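# About Lalden Bindery

Lalden Bindery repairs and rebinds books. Most of what comes through the door belongs to families: Bibles, cookbooks, atlases, farm ledgers, a dictionary that has lost its spine. We also do work for town libraries, parish offices and two county archives, and we make a small number of new blank books each year for people who keep journals or guest registers.

The business began in 1894 as a ruling and binding shop for account books. It sat on the second floor over a feed store and supplied ledgers to the mills along the river. When the mills stopped buying ledgers, the shop moved to school texts and then to library rebinding, and it has changed owners several times since. Facundo Leiva bought it from the Ginberg family after working at the bench here for 12 years. He kept the name and most of the equipment, including the board shears and the oldest of the nipping presses.

Three people work at the bindery full time. Facundo handles leather and anything sewn on raised cords. The other two benches take cloth cases, paper repair and boxes. In August we usually take on a student for the library orders, which need to be back on the shelves before classes start.

## How we work

We look at a book before we quote on it. Photographs help, but they don't show whether the sewing is sound or how brittle the paper is, so any price given by email is an estimate. Once we have the book in hand we write up what it needs and what we'd leave alone. Nothing is started until you've agreed to it in writing.

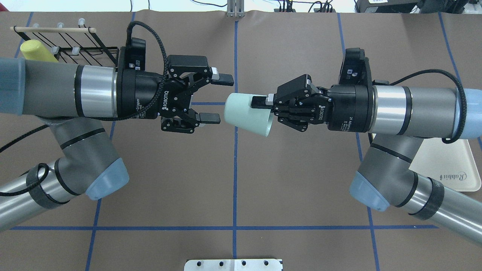

Old covers are kept whenever they can be. If the boards are good and only the spine has gone, we reback the book in matching cloth or leather and lay the original spine piece over the new one. If the cover is past saving, you get the pieces back in an envelope. We don't trim page edges, and we don't erase pencil notes, names or recipes written in the margins unless you ask.

For paper repair we use wheat starch paste and Japanese tissue. For cases we use a book cloth from Sosa, which comes in 3 weights, and we keep the common library colors in stock. Other colors can be ordered and add a couple of weeks. Gold lettering is done by hand with brass type – the shop has a good range of sizes, though some of the larger fonts are missing letters and we'll tell you if your title runs into that.

A simple recase takes roughly a month. Leather work takes longer, and large Bibles longer again.

## What we don't do

We don't appraise books, buy them or sell them. We don't laminate pages. Books with active mold have to be treated elsewhere before they come into the building. Comic books and loose documents are outside our line of work, but we can make a box to hold them.

## The Javisance room

The front room is named for the Javisance Press, which printed here for a short time and left behind two type cabinets and a paper cutter. It's now where we meet customers and keep cloth and leather samples. Please call before bringing anything in. Parking is behind the building, and the rear door has a ramp.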